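From: Rory Gillies
To: Stumley home storage list
Subject: Re: [storage] Fruit on open shelving, has anyone stuck with it?
Date: September, 7:42 am

Golnar Farahani wrote:
> We gave up on the fruit bowl in the spring and moved everything into one
> of those white cubby units, one kind of fruit to a cubby, with a little
> red basket for carrying it to the kitchen. I can't recommend it enough.
> Nothing gets buried, the kids see what there is, and I'd guess we throw
> away half what we used to. Viera has done the same with hers. Why would
> anyone go back to a bowl?

Golnar,

I'd go back to a bowl. I did go back to a bowl, after one summer. But since Lev keeps forwarding your message to me with question marks I'll answer it properly, in the order the claims bother me.

1. The basket

I have no quarrel with a basket as such. Red plastic, mesh sides, one handle over the top, light enough that you forget you've got it. Air gets through and you can rinse it in the sink. What I doubt is that it saves any walking. The fruit comes home in a bag, goes from the bag to the shelf, from the shelf to the basket, and from the basket to the counter. My bowl was on the counter.
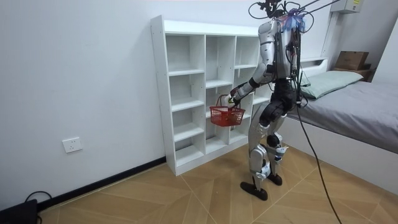

2. Mixing things on the way

Viera wrote last month that the basket "keeps things separate." How? It's one open space with a rim. Put a yellow-green fruit in the bottom and a red one beside it and they will knock together at every step, same as in a bag. If you lower each one in by hand and don't stack, fine, I accept you'll get fewer bruises. You'd get fewer bruises doing that with a bowl too. The care is doing the work and the basket is getting the credit.

I will say that a small one stops you from overloading it, and the handle being in the middle means you have to reach around it, which slows people down. Lawal thinks that's a fault. I'd call it the best thing about the design.

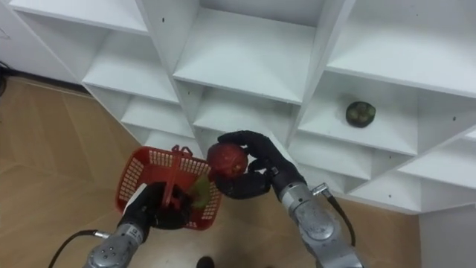
3. The shelf itself

My Tamuno unit cost me 480 with delivery, which is a lot to pay to give an apple its own room. I took one back panel off the estimate and they still found a way to add it on. Golnar, I know yours was secondhand, so your sums are different.

Complaints, from my one summer:

A round fruit on a flat white board rolls. Not far, but far enough to end up in a back corner where you don't see it from standing height. So much for nothing getting buried. I put a folded dish towel in each cubby after that and then had dish towels to wash.

The cubbies are far too big for the job. One piece of fruit in a square that would hold a stack of dinner plates looks like a shop that's closing down. You either leave most of the grid bare or you start filling it with mail and batteries, and we all know which happens. Mine had a Mikholm catalog and a bicycle pump in it by the second week.

The upper ones are fine for adults. The kids at our place couldn't see into them, so "the kids see what there is" depends a good deal on which row you use. Chest height worked best for me.

And on waste: I weighed ours, because I didn't trust my own feelings about it. In the last month of the bowl we threw out 407 grams. In the first month of the shelf it was less, and in the second it was more. I don't think that proves anything either way, and I'd be slow to believe anyone's "half" unless there was a kitchen scale involved.

What I'd concede is the picking over. Having the fruit spread across a few shelves, with a basket hanging from your other hand, does make it easier to take each piece out, turn it, and decide. I do that on the counter now and it takes me about 25 seconds longer. I can live with it. 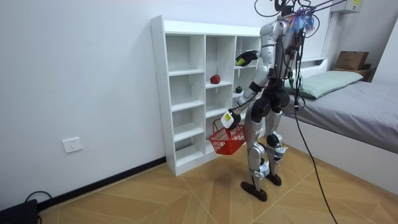
Lev asked me off list: should the basket live in a cubby with fruit in it, or be put away empty?

Put it away empty. Fruit left in the mesh picks up the pattern on its soft side after a few days, and then you have the bowl problem again with a handle on it.

If somebody wants my unit before I fill it with shoes, write to me directly. The Helex feet are still on it and one of them is shorter than the others.

Rory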